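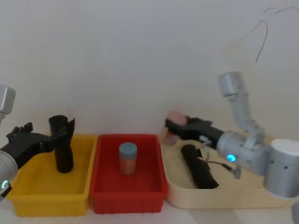
Setting reorder levels for small consumables

Stock items that cost little are often the ones that stop a job. The steps below set a reorder level for each item in the Stusix stock sheet. They apply to fixings, seals, labels and cable ties. Chemicals are handled under a separate procedure.

1. Open the stock sheet and filter by supplier. Start with Bultovero, as its lead time is the longest.

2. Find the yearly usage for the item. Use issues from stock and ignore purchases, which include returns.

3. Divide the yearly usage by the number of working weeks. For M4 washers, 3000 a year over 50 weeks gives 60 a week.

4. Multiply by the lead time in weeks. With a lead time of 4 weeks the result is 240.

5. Add the safety stock. One week of usage is enough for most items, so the washers are reordered at 300.

6. Enter the figure in column F and save. Do not overwrite column E, which holds the pack size.

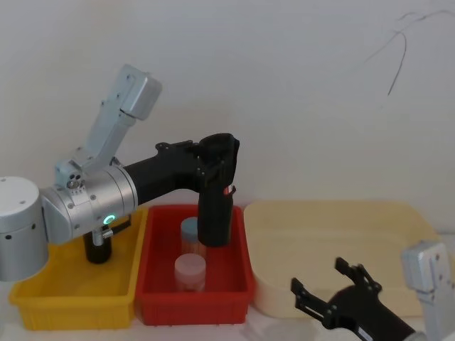 Stores and Purchasing, Mostunville site

If the pack size is larger than the reorder level, order one pack and leave the level unchanged. Part 2365 is supplied by Kasprzak in fixed cartons and should be left out of the calculation.

Items with no issues since April need a level of zero. Mark them "R" for review. Levels are recalculated every six months, or sooner if a supplier changes its lead time.

Last updated 16/07/2025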